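Parts sorter and packer, Brivton
Saturdays, with extra weekday shifts in October if you want them

We're looking for two people to join the parts room at Ibarra in Brivton, and we'd love to hear from you even if you've never done this kind of work before.

Ibarra takes in moulded plastic parts from small makers, checks them over, sorts them and sends them back out in the right bins to the right places. Our biggest customer at the moment is Gultbridge, who send us black plastic trays, covers and end pieces in a great many shapes that look alike until you've handled a few. After a couple of shifts you'll be able to tell most of them by feel, and it's a surprisingly satisfying thing to be good at!

What you'd be doing

Most of the day goes on filling and emptying bins. Parts come in mixed, and you take each one out, turn it over, look along the rim and the inside for marks, scuffs or thin spots, and put it on the shelf for its shape. Anything you're unsure of goes to the bench for a second look. Once a shelf is full you pack the parts down into a clean bin, heavier pieces at the bottom, with any small cartons that belong to the same order.

On a normal Saturday the room gets through 600 parts between the people on shift. Please don't be put off by that. The trays are light, we stop properly for lunch, and we would much rather have a shelf that's right than one that's full.

There's some paperwork (one sheet per bin, in pencil) and a bit of tidying at the end of the day. Plastic sheeting and wrapping get everywhere, so whoever is nearest picks it up. Flat cartons go by the back door for Drillurance, our neighbours in the next unit, who reuse them.

The room

We work in one long carpeted room on the ground floor. It used to be an office, so it's warm in winter and much quieter than a warehouse. Shelving runs along the walls and the bins usually sit on the floor beside it while they're being filled, so there's a fair amount of bending and kneeling. We have knee pads and low stools, and there are two height-adjustable benches for anyone who'd sooner work standing or seated. If you need something set up differently, tell us when you apply and we'll sort it before you start.

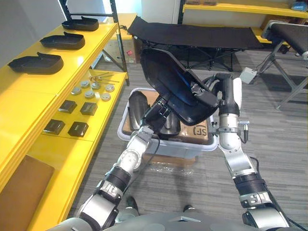 Bin work next to the yellow shelving, with curved black trays on the top shelf.

Who we'd like to hear from

You'll enjoy this if you like putting things in order and don't mind doing the same job carefully many times over. Good eyesight (with glasses is fine) helps, as glossy black plastic is good at hiding a scratch. You need to be 18 or over. Students, retired people, people coming back to work after a long gap: all very welcome, and we've had all of them.

Hours and pay

Saturdays, 8.30am to 4.30pm, with a paid half-hour lunch. Pay is by the hour, the same rate for everybody on the floor, and we'll send you the current figure with the application form. October is our busiest month and there are weekday shifts going then, but you're free to say no to them. Tea, coffee and toast are on us.

How to apply

Pick up a form from the Ibarra front desk or ask for one through the contact page. There's no need for a CV. Write us a few lines about yourself and any job, paid or not, where you had to keep track of a lot of small things. We'll invite you in for an hour to try the work and meet whoever is on shift, and you'll be paid for that hour too.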